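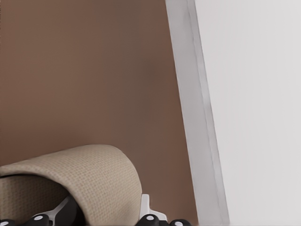
Trullow two-arm practice pack: first impressions

I've had the Trullow simulator pack on my PC since March, mostly for the slipper job: two arms, a pair of beige slippers and a little shoe rack. It cost me £117, which felt steep for something I can't hold!

The close-up views are what sold me. You get the weave of the fabric right up by the fingers, and the shading is lovely and soft (my old kit from Nusesance looked like wet cardboard). 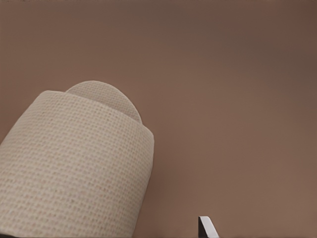

What I'm less keen on

From that near you can easily lose track of what you're looking at – a heel or a toe, who knows – so I keep the overhead view open as well. With both slippers up in the grippers and the rack bare between them, it all makes sense again.
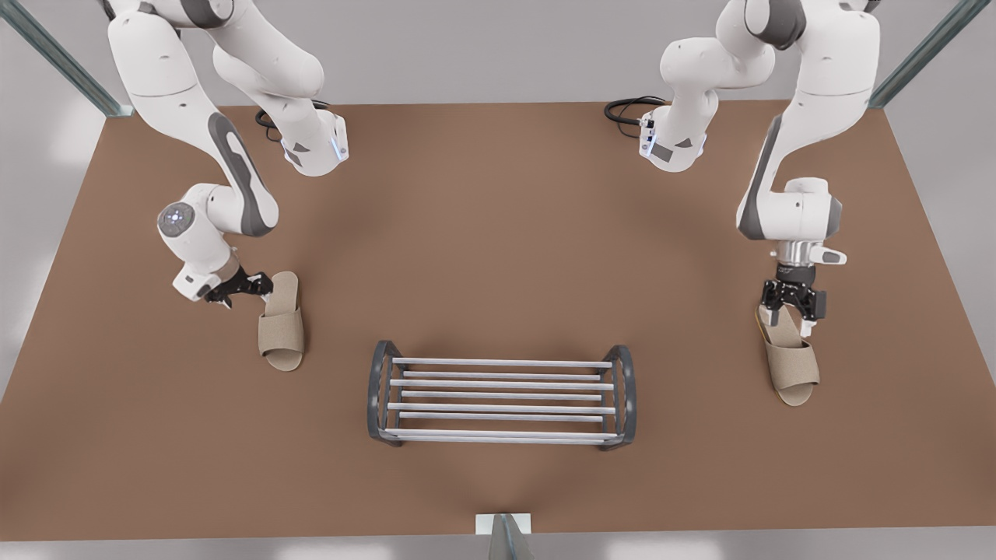
Setting up took me 16 minutes, and the manual is clear apart from page 17, which is a muddle. Updates are promised until 2032. I'd buy it again, though I'd wait for a sale.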